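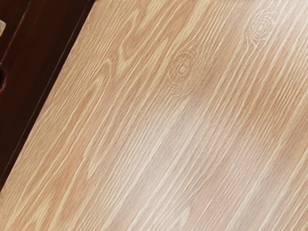 Slide 1: Light wood, dark wood, one straight line between them.

OK, hello everybody, can the back row hear me? Good. Leave the title up while people find seats.

I'm talking about floors tonight, mostly old ones, and mostly the one in the Garinby hall, because I spent a whole winter on my knees on it and I have opinions. (Pause. Drink water. Don't rush this part like last time.)

Slide 2, the numbers. The hall is 1143 square feet. When we pulled up the carpet we found boards that had been down for about 100 years, and we had to replace 155 of them. Diarmuid Keogh bet me we'd save more than that. He still owes me lunch – say this looking at him.

Slide 3, grain. I want folks to slow down here. Grain tells you which way to sand, and if you go across it you'll be looking at those scratches every time the sun comes in low. I did a strip by the stage the wrong way, eight feet of it, and then did it over. Start coarse, go finer, vacuum in between. Vacuum again. I mean it!

Slide 4, matching new to old. New boards never match on day one. Ours came from Carroll, the salvage yard out past the creek, and they looked way too pale next to the originals. Nomvula Shezi talked me out of staining them right away and into waiting until spring, and by April they'd come a good bit closer. We put a little stain on the worst few and left the rest alone.

If somebody asks about a dark border: yes, you can do one, it looks great, but snap your chalk line twice and measure from both walls. Old rooms are never square. Ours was off by almost two inches.

Slide 5, finish. Three thin coats. Keep the windows cracked and the dog out. I'd go satin over gloss in any room where people dance – gloss shows every heel mark.

Slide 6, money. We had 1000 dollars set aside for surprises and spent it all on the joists under the coat closet. Take questions on this one now, they always come.

Sign-up sheet for the sanding day is by the coffee. Bring knee pads.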